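Chapter 3
Colour and the Buying Mind

Paint companies like to say that blue calms us and red makes us hungry. Be wary. The Zurnton survey, still quoted in design courses, asked 57 shoppers to name their favourite colour, then guessed at the rest.
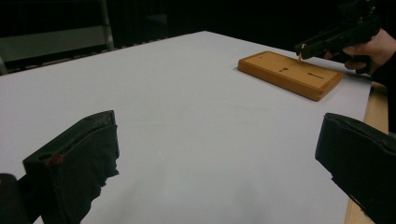
Does a favourite colour predict what people buy? Only weakly, and price usually swamps it.

Loubna Ait Brahim repeated the survey with 116 shoppers and found no clear pattern - a result the trade magazines left alone. We begin with her method.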